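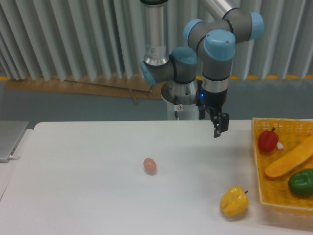 About Cledside

Cledside is a water testing laboratory. We analyse drinking water, bore water, tank water and treated effluent for councils, farms, food processors and households. The laboratory and sample reception are at Penry. A second reception counter operates at Baltach, where samples are logged, chilled and sent to Penry on the afternoon courier.

What we test

Routine drinking water analysis covers pH, electrical conductivity, turbidity, colour, total hardness, alkalinity, chloride, sulphate, nitrate, nitrite, fluoride and free and total chlorine. The standard metals suite reports 13 elements, including lead, copper, arsenic, cadmium, iron and manganese. Metals are reported as total unless the client asks for dissolved, in which case the sample must be filtered in the field and the bottle labelled accordingly.

Microbiological analysis covers total coliforms, E. coli, enterococci and heterotrophic plate count. Samples for microbiology must reach us within 24 hours of collection. Samples received after that time are tested only on written instruction, and the report carries a note to that effect.

Effluent and trade waste analysis covers biochemical oxygen demand, chemical oxygen demand, suspended solids, total nitrogen, total phosphorus, ammonia, and oil and grease. We do not test for asbestos, radionuclides or algal toxins. Enquiries for these are referred to other laboratories and no fee is charged for the referral.

How samples are handled

Bottles are supplied free of charge and are colour-coded by preservative. Green caps are unpreserved, red caps contain nitric acid, and yellow caps contain sulphuric acid. Sterile bottles for microbiology contain sodium thiosulphate and should not be rinsed before filling. Leave a small air gap in the sterile bottle. Fill the green cap bottle to the brim.

Each sample is assigned a laboratory number at reception, and its temperature on arrival is recorded. That number follows the sample through preparation, analysis, review and storage. Remaining sample is kept at 4 °C for 40 days after the report is issued and then discarded, subject to the stability of the analyte concerned.

Quality control

Every analytical batch includes a method blank, a duplicate, a matrix spike and a control sample of known concentration. Where a control result falls outside its limits, the batch is stopped and the affected samples are re-analysed. Where there is not enough sample left, the client is contacted before anything is reported.

Balances, pipettes and thermometers are calibrated to a written schedule, and calibration records are available to clients on request. Estimates of measurement uncertainty are held for each method and can be printed on the report if requested at the time of submission.

Reporting

Results are issued as PDF and, for account clients, as a spreadsheet through Terkus, our online results system. Terkus holds the full results history for each sampling point and can graph any parameter against a limit set by the client. Currently 983 sampling points are registered in it.

Standard turnaround is seven working days from receipt. Priority turnaround is three working days and attracts a surcharge. Biochemical oxygen demand has a five-day incubation and cannot be supplied as priority.

Household testing

The household tank and bore kit contains three bottles, a cold brick, a submission form and an instruction card. The minimum volume for the full household suite is 700 mL across the three bottles. Please write the collection time on every bottle as well as on the form. Reports list each result beside the relevant drinking water guideline value. We do not recommend or sell filters, softeners or dosing equipment.

Changes to reception hours

From July, the Baltach counter will close at 2 pm to meet an earlier courier. Hours at Penry are unchanged.

Page last reviewed June 12, 2026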